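Print | E-mail
Reading time: 14 min
October
By Ekow Wumbei, Tahira Khattak and Asif Lashari

3. Construction of the cell and the bag task

The cell was built in the shared workshop at Husum, on a bench place which we rent by the month. We had two limits from the beginning. The cell must fit between the band saw and the wall, and it must be possible to close it in the evening when other members of the workshop need the floor. These limits decided most of the dimensions, and only afterward did we think about which tasks the arms should do.

Both arms stand on one aluminum rail at the near edge of the table. In our first drawing each arm had its own foot, clamped to the bench. This was easy to make, but the distance between the bases changed a little each time somebody leaned on the bench, and the calibration was lost. With one common rail the bases keep their distance, and the whole rail can be moved together with the table. The mounting plates are black and are fastened on the rail with bolts. We drilled the first pair of plates by hand and had to throw them away. The second pair was cut by Morag Paterson on the workshop mill.

The table is closed on three sides by walls with a gray concrete pattern. The near side stays open, so that the operator can reach in and put the objects back. Between the table and the walls we laid a border of gray planks with a wood pattern. The tabletop has a beige marble pattern. We chose patterned surfaces everywhere because a plain white table gave us good results in the workshop and bad results in a real kitchen.

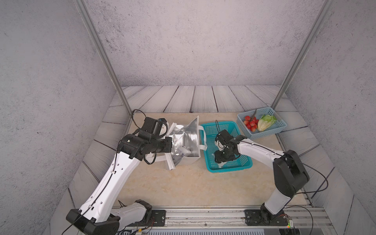
3.1 Objects and starting positions

The task is to unpack a shopping bag into a basket. The objects are a white paper bag with two handles, a teal plastic basket, and a light blue plastic tray with groceries which stays in the back right corner. In the tray there is red fruit on the left and green lettuce on the right. The tray is not part of the task. It is there so that the policy learns to leave it alone, and in the early tests it did not leave it alone.

We do not fix the position of the bag. At the start of an episode the operator puts it near the middle of the table, in any direction that seems natural. It may stand, or it may lie on its side. Eilidh Moffat, who operated the arms for the larger part of the recording, found that a lying bag is the more difficult case for a beginner. The paper gives way under the finger, and a handle can come between the gripper and the opening. For the lying bag we therefore wrote a short rule for operators: one arm goes to the bag, the other arm waits over the back of the table until the first one has a grip. The rule costs a few seconds per episode. It also reduced the number of times that the arms touched each other, and after two damaged fingers this was important for our budget. 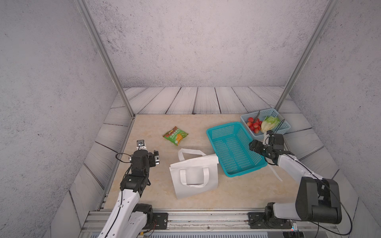
3.2 Cables

This subsection is short, but it describes the part of the build on which we spent the most evenings. Each arm has a cable which goes along the links to the wrist and makes a free loop there. If the loop is too short, it pulls on the connector when the wrist turns. If it is too long, it hangs in front of the camera or catches on the basket. We tried spiral wrap, hook tape and a spring holder from Zultier. The spring holder was good for the elbow and bad for the wrist, where it added weight. In the present version the cable is clipped along the link and is free only at the joints.

The length of the loop was found by trial. We moved each wrist slowly to the end of its range, marked the cable with a pencil, and added the width of one hand. We know that this is not an elegant method. A reader who copies the cell should do it again with his own cable, as the stiffness is very different between suppliers.

3.3 Cameras

One fixed camera observes the full table, and there is a small camera at the wrist. The two views have different difficulties. In the fixed view the arms often cover the opening of the bag. In the wrist view the basket can fill a large part of the image, and its floor is a dense grid of small slots. Shiny plastic makes this worse, as the edges of the slots can become bright white under the lamp. White things with soft folds are still easy to separate from the teal color, also when only a part of them is inside the image.

We reduced the glare by turning the lamp toward the wall. It did not disappear. A matte spray was tested on a spare basket, but it came off on the fingers of the gripper and we stopped with it.

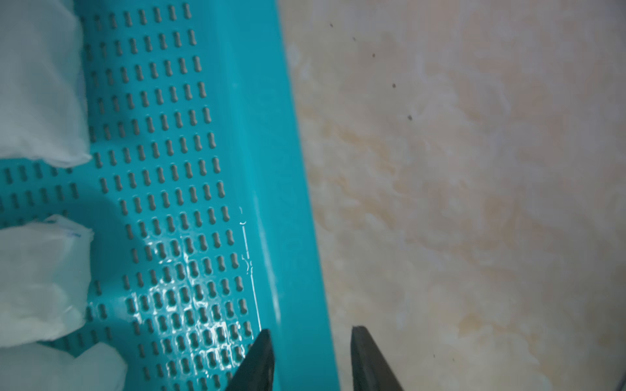
Can the cell be built without a wrist camera?

It can be built and operated with the fixed camera alone, but our operators then needed more attempts to place the fingers at the edge of an object, and we advise to keep the wrist camera if the budget allows it.

3.4 Use of both arms at the bag

When the bag stands upright, the work is divided in a different manner. The left arm takes the side of the bag and holds it. The right arm works at the opening. The paper is thin, and the holding force must be low, otherwise the side folds inward and closes the opening. We set the force limit of the left gripper in the Herar control program by increasing it in small steps until the bag no longer slipped.

The difficult moment comes when both grippers are at the same edge. The wrists are large in comparison with the bag, and the motor housings come near to each other before the fingers do. For this reason the collision model uses a box around each complete wrist, with the cable loop included. In an older model the loop was missing, and the planner permitted poses where one arm would pull on the cable of the other.

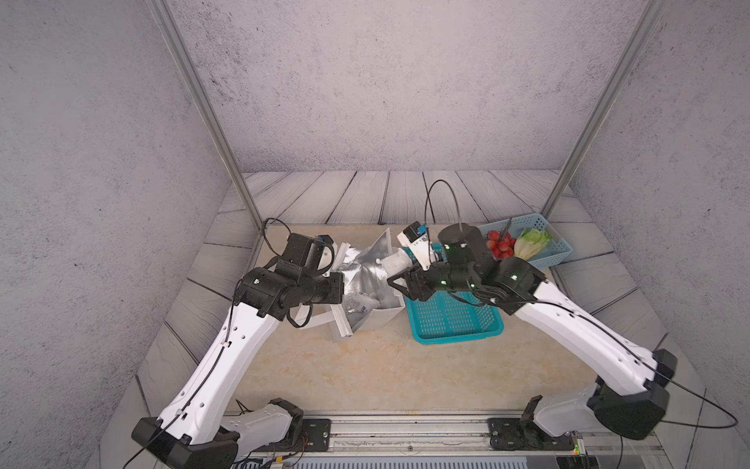 Figure 3. Both arms at the upright bag. The left gripper holds the side of the paper; the basket is under the right gripper.

3.5 Recorded data

In total we kept 333 episodes of the bag task. Another 11 were removed by hand after a review, mostly for a wrong time stamp in one of the cameras. The review was done with the Shukla viewer, which shows the camera streams next to the joint values. Episodes in which the object fell on the table and was picked up again were kept in the set and have their own label. The division into training and test parts is given in Section 4, together with the settings of the policy.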